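Wednesday, late evening

Today I had my second lesson with the choir in Gultby, and my throat is still tired. Tincuța Ilie gave us a new song for May, in three voices, and I was put with the low ones. I did not expect this. At home I always sang high, but maybe the voice changes with age, like the hair.

The difficult part is the breathing. We must hold one note for so long that I see small stars. Tudor Oprea, who stands beside me, takes his breath secretly in the middle of the word, and he taught me how to do it. Tincuța heard us both and stopped the whole choir. I was ashamed, but she was smiling.

On the way back I missed the bus and walked by the river for 2 kilometers. I practiced my line very quietly, and a dog listened to me from behind a fence.
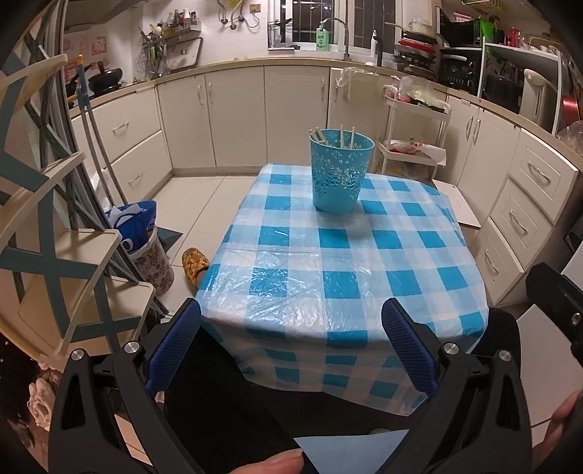
The checked tablecloth and the chopsticks in their light blue cup.

I ate late and wrote the words of the second verse on paper, five times, to learn them. The word for "meadow" I still say wrong. Tomorrow I will ask Bogdan to correct me before work.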